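Overnight screening of the away final at Derton Hall: arrangements for members
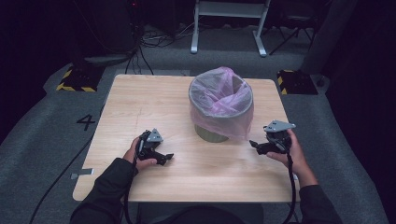 A lined bin on a wooden table.

The club will open Derton Hall through the night for the live screening of the final in May. Kick-off is at 1.30 a.m. our time, which makes this the latest start we have shown since the screenings moved from the Lorkurow clubhouse. The notes below cover admission, seating, the picture and sound feed, food and drink, transport and clearing up. Members who came to the semi-final will find that several things have changed, so please read the sections on seating and on the car park even if you skip the rest.

Admission and capacity

The hall is licensed for 138 people seated with the side aisles kept clear. That figure includes stewards, kitchen helpers and whoever is running the projector, so the number of tickets on offer is 121. Tickets are issued against membership numbers, one per member plus one guest. The guest does not need to be named in advance but must arrive with the member. We cannot hold a ticket at the door for a guest who is coming separately, as happened several times at the semi-final and led to a queue across the fire exit.

Doors open at 11.45 p.m. and close at 2 a.m. The closing time is a condition of the hire and applies to re-entry as well. Anyone who goes outside after 2 a.m. can come back in only through the rear lobby, where a steward will check wristbands. The front doors will be locked from the inside on push bars, so they remain usable as an exit at all times.

Under-sixteens may attend with a parent or guardian. They will need a ticket of their own and count towards the total.

Seating

The semi-final layout had eleven rows facing the stage, with the screen hung from the lighting bar. The back three rows had a poor view of the score graphic, which on this broadcaster's feed sits low on the left of the picture. For the final the screen will be raised by 40 centimetres and the front row moved back by one metre. This costs us one row. The chairs from that row will go along the wall under the windows, angled towards the stage.

Seats are not numbered. The front row on the left is kept for members who use a wheelchair or who need to sit near the door, and will be released at kick-off if it is not needed. Please don't leave coats on seats to reserve them. There is a rail in the lobby, and the small meeting room can be used for bags.

Tables are limited to the rear of the hall. Flags and banners may be hung from the balcony rail with string or cable ties. Tape is not allowed on the paintwork.

Picture and sound

We had two faults during the semi-final. The first was a loss of picture in the nineteenth minute, lasting a little under four minutes. The second was the sound running ahead of the picture for most of the second half. They had separate causes.

The loss of picture came from the hall's wireless network, which was shared with everybody's telephones. When the first goal went in, a large share of the audience went online at once and the stream dropped. For the final the receiver will be connected by cable to the router in the office, and the wireless network will be switched off from 1 a.m. until the end of the match. Mobile reception in the hall is fair by the windows and poor under the balcony.

The sound fault was caused by taking the audio straight from the receiver to the amplifier while the picture went through the projector, which adds a delay of its own. The replacement mixer has an adjustable delay on each input. It was tested last Tuesday with a recorded match, and a setting was found that brought the whistle and the referee's arm back together to the satisfaction of those present. The setting has been written on a card and fixed to the mixer. Please do not adjust it.

A second receiver, with its own subscription, will be on standby. Changing over takes less than a minute, but the standby feed is in a lower resolution and carries a different commentary. We will use it only if the main feed has been lost for more than two minutes.

The broadcast includes a long build-up programme. We will show it from midnight with the sound low, and bring the sound up for the team news at 12.30 a.m. The half-time advertisements will be muted. If the match goes to extra time and penalties, we expect it to finish shortly after 4 a.m., and the hire has been arranged to allow for this.

Food and drink

The kitchen will serve hot food from midnight until kick-off and again at half-time. The menu is vegetable chilli, chicken curry, rice and bread rolls. Tea and coffee will be available throughout. From 3 a.m. there will be bacon rolls and egg rolls, for those staying to the end. Payment is by card or by tokens bought at the door. The kitchen will not take cash this time.

The bar licence runs until 2 a.m. and cannot be extended. Last orders will be called at 1.40 a.m. Members should not bring their own alcohol into the hall, before or after that time. Soft drinks will be on sale until the end.

Glasses will be used in the bar area only. Drinks taken into the main hall must be in the reusable plastic cups, for which there is a deposit of one token. Cups can be handed back at any point up to half an hour after the final whistle.

Getting there and getting home

The lower car park is closed for resurfacing. The upper car park has room for far fewer cars and is shared with the flats opposite, whose bays are marked. Please leave these free. There is unrestricted parking on the Drellirthorpe road beyond the bridge, a walk of five minutes along a lit pavement.

The 714 night bus stops outside the hall and runs hourly, calling at the Drellirthorpe turn and at Lorkurow market place. Departures from the hall are at 2.25, 3.25 and 4.25 a.m. If the match is settled in normal time the 3.25 will be tight, depending on stoppages. The 4.25 should be safe in all cases, including penalties.

A shared minibus to Bae will leave when the match ends, whatever the time. It has sixteen seats, bookable with your ticket. The fare is payable in advance and is not refundable if you decide to go home early.

The hall is surrounded by houses on three sides. We received two complaints after the semi-final, both about car horns and singing in the street. Please keep your voice down once you are through the lobby. Horns, drums and whistles should stay at home, and smoke devices of any kind will lead to immediate removal and a report to the membership office. The windows on the street side will stay closed during the match. Extra fans will be placed at the back of the hall, as it was uncomfortably warm in there last time.

Cost

Tickets are £6 for members and £9 for guests. The total cost of the night is £2,378, made up of hall hire at the overnight rate, the commercial viewing licence for the main feed, the mixer, the two paid door staff required after midnight, and food. Ticket income will cover a little under half of this. The rest comes from the bar, the kitchen and the events budget, which was set at the start of the season to allow for one overnight screening.

If the event makes a surplus, it will go towards travel grants for away matches next season. If the match is postponed, tickets will remain valid for the new date, provided that the hall is free. Refunds will be given only if we are unable to show the match at all.

Clearing up

The hall must be handed back by 6 a.m. in the state in which we found it. There is a playgroup booking later the same morning. At the semi-final the clear-up took an hour and forty minutes, mainly because chairs had been stacked in the wrong store and had to be moved again. Chairs go in the store to the left of the stage, in stacks of eight, with the padded ones at the front. Tables go under the stage.

Ten people are needed for this job. Those who sign up will receive a free ticket and breakfast, and should put their names down when they book. We also need four people from 9 p.m. to put out the chairs and run the cable from the office, one of whom should be comfortable on a stepladder.

How to book

Booking opens to full members through the members' page at 7 p.m. on the day after this newsletter goes out, and to associate members 48 hours later. Have your membership number ready. Tickets will be sent by email and can be shown on a telephone, though members are advised to download them beforehand, with the wireless network being off for part of the night. Returned tickets will be offered to the waiting list in order until noon on the day before the match. After that, returns will be sold at the door.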